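Progress report to the Plirkley small grants office
From: Noemi Kasprzak, Tostham shared workroom
September 27, 2020

Dear Ms. Kincaid,

I send you the report on the first part of our work. The grant was for furnishing one room where people can sort and pack small goods at a table.

Table and packing

The table is in its place against the brick wall. We chose a dark wood-grain top, so a pale carton is easy to see on it. The long white cartons are the first size we try, and they can hold up to 3 small items each.

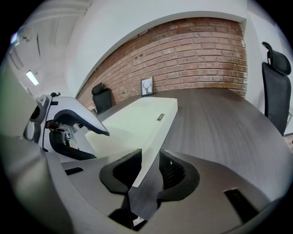 The room

We kept the brick as it was. Demetrius Yazzie asked if we should paint it, but the quotation was too high for us. The deer picture hangs above the table and I would like that it stays. 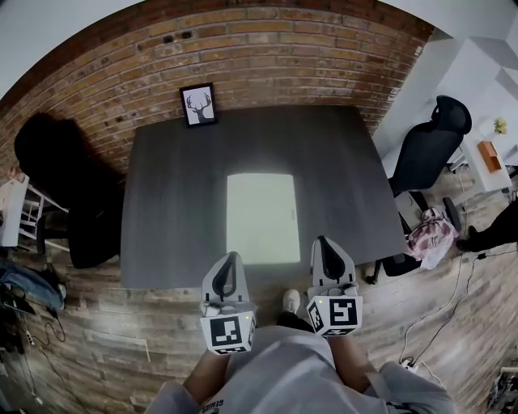

For seating we have the black mesh office chair with headrest and one more black chair at the left side. The white shelf unit is also on that side. The power strip is still on the floor, and I want to fix it higher on the wall before November -- the cables should not lie where people walk.

Money

We have used 60 percent of the grant. The remaining part is for a second shelf and the cable work. Marisol Escobedo keeps the receipts and will send you copies with the next report.

With kind regards,
Noemi Kasprzak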